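SPEAKER NOTES – school canteen waste, Drirncombe parents' night
February 10, 2026

Start w/ the bins. 162 lunches a day, bins full by one. Pause.

Don't read the slide. Say thanks to Ghislain Paquette for the January tally.

Cost next – Clirna quote vs Geerts. Geerts dearer but they take the trays back. Someone will ask about washing up, roughly 40 minutes extra, be upfront.

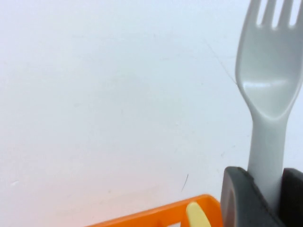
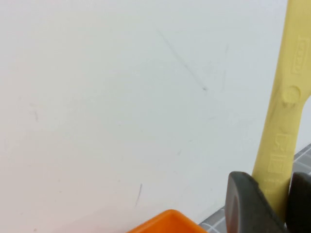
Plastic cutlery, one grey, one yellow

Vol. 3, No. 2

Food scraps: chooks at Loker will take the lot except citrus and onoin. Confirm ute roster!!

Kids bringing leftovers home – parents hate it at first, then they see what's not getting eaten. Tell the sandwich crust story, keep it short.

Ask for hands up, who'd do a Tuesday. Leave time for questions, hall shuts at nine.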